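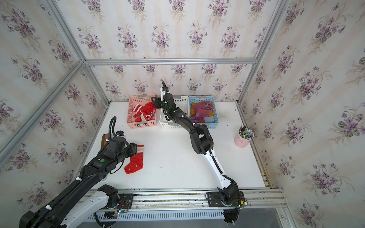 Bimanual station at the Lamerley lab, sock sorting task.

Gripper Evaluation Operators (two positions, fixed term)

Lamerley Manipulation Group, Test Section
Reports to: Linnea Grønli, test lead
Hours: full time, day shift, on site
Term: 11 months, starting in November

Summary

The Test Section is comparing two parallel-jaw grippers, the Fulanex and the Rokari, on tabletop work with soft goods. We need two operators to run the trials, score them and keep the stations in a known state. The work is repetitive and the records matter more than the success rates. An operator who reports a bad week of data accurately is doing the job.

The trials are teleoperated for the first part of the term and run under a learned controller for the second. Operators will work on both parts.

Background

An earlier pilot used 855 episodes on a single gripper. Scoring was inconsistent between shifts, mostly on partial grasps and on items dropped over the rim of a basket, and the results could not be compared with later runs. The scoring sheet has been rewritten. The present study repeats the pilot tasks with both grippers and adds a change of wrist camera mount halfway through.

Each test block is 200 episodes. A block uses one gripper, one camera mount and one controller version. Nothing on the station is changed inside a block. If something has to be changed – a finger pad, a cable, a loose mount – the block is closed and a new one is opened.

The stations

Each station is a two-arm cell on an aluminum frame. The arms are mounted on a common rail along the front of the table and carry a camera at the wrist. The walls are papered, and the paper is swapped between blocks according to a schedule kept by the test lead. Patterned, striped and plain papers are all in use. Operators hang the paper themselves. It has to lie flat at the corners and must not cover any part of the frame.

The sock task is the one most applicants will see at the trial session. Socks are sorted into plastic baskets by color, starting from positions on the table given in the episode list. Other tasks in the study are folding washcloths, placing markers in a holder, and passing a small box from one arm to the other.

Duties

Run episodes from the daily list, in order, and reset the table between episodes using the reference overlay on the monitor.

Score each episode at the time it is run. Scores are full, partial, fail or void. A void needs a written reason of at least one sentence.

Check gripper opening width and closing force at the start of each shift and after every fourth hour of use. Readings go in the station log, including readings that are in range.

Change grippers between blocks. This includes the wrist adapter, the cable routing along the arm and the camera calibration. A trained operator completes the change in 24 minutes. New operators are not timed for the first month.

Inspect cable sleeves and ties along both arms for rubbing, in particular at the elbow and wrist. Replace ties as needed.

Rescore a sample of the other operator's episodes from video every Friday. Disagreements are settled with the test lead and the reason is written down.

Label video for the controller team when the stations are down.

What we need

Steady hands and normal or corrected color vision. Several tasks depend on telling close shades apart under the station lights.

Experience with hand tools, including hex keys and a torque driver. Experience with small connectors is useful.

Ability to stand or sit at a station for long periods. Arm height and seat height are adjustable. The leader arms used for teleoperation weigh little but are tiring for the shoulders, and operators rotate off them every hour.

Clear written English. Most of the writing is short log entries that will be read by people who were not in the room.

Basic use of a Linux terminal. You will start and stop recording scripts and check that files have been written. You will not be asked to write code.

Useful but not required

Previous work in product testing, metrology, quality inspection or laboratory support.

Previous teleoperation of any two-arm system. We also consider crane, excavator and microscope operators, and people who have done fine assembly by hand.

Familiarity with the Janevski scoring format. The current sheet is based on it, with changes to the partial grasp categories.

What this job does not include

Operators do not design grippers or tune controllers. Comments on how a gripper behaves are welcome in the log and are passed on without editing. Please do not apply if you are mainly looking for a route into controller development. That team hires separately.

Training

The first two weeks are spent on a practice station with the second operator and the test lead. Episodes run in this period are kept but are not used in the comparison. Training covers the emergency stop, safe reach with powered arms, gripper changes and scoring. There is a scoring check at the end of the second week, using recorded episodes. It can be repeated once.

Safety

Hands stay outside the cell while the arms are enabled. Resets are done with both arms parked and the enable switch off. Loose sleeves, lanyards and rings are not allowed at the stations. Operators may stop any run at any time and are not asked to justify the stop beyond the log entry.

Trial session

Shortlisted applicants are invited to a paid session of three hours. You will run part of a sock block by teleoperation, score a set of recorded episodes and carry out one gripper change with written instructions. We look at the log you leave behind and at how closely your scores match the reference. Speed is recorded but is not used in the selection.

How to apply

Send a résumé and a short note, one page at most, to Linnea Grønli at the Test Section, Lamerley. In the note, describe one piece of repetitive work you have done and how errors were caught. State whether you can attend a trial session on a weekday morning. Sessions begin at 9:30 a.m.

Applications are read as they arrive. Both positions stay open until filled.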